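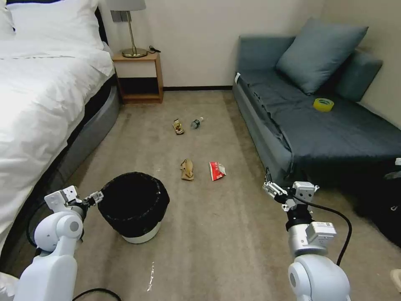

Deisy Muñoz wrote:

> I'd start with the floor every time. Pick up the rubbish, then hoover, then do the bed. If you make the bed first you only knock the pillows about when you reach over for things.

Posted in October, 18 replies
By the list member on the Florer housing list
Filed under: Shared rooms / Cleaning and turnover

I do it in the same order, Deisy, with one change. I take a bag round for the wrappers and the plastic bottle before anything else, but I leave the hoover until the sofa cover is straight. Ours is the loose slate-blue sort and every crumb in the folds ends up on the carpet when you pull it tight.

Beige carpet is the hard part. White specks hardly show until you are down at floor level, so I go over the strip between the bed and the sofa twice. For marks that won't hoover up I've been using Skodico on a damp cloth – not much of it, and test a corner first.

Other points for the room sheet:

- Bottles go in the recycling on the landing, wrappers in the general bin.
- Tape goes back in the drawer downstairs. I found a yellow roll on the sofa seat again.
- Lamp stays on the nightstand, cord coiled next to the base.
- Both blue-gray cushions stay with the sofa.

Allow 12 minutes for the floor and sofa if it's only litter. Does anyone have the spare key to cupboard 2? The carpet brush is in there.

We use cookies to remember your list settings. Accept / Manage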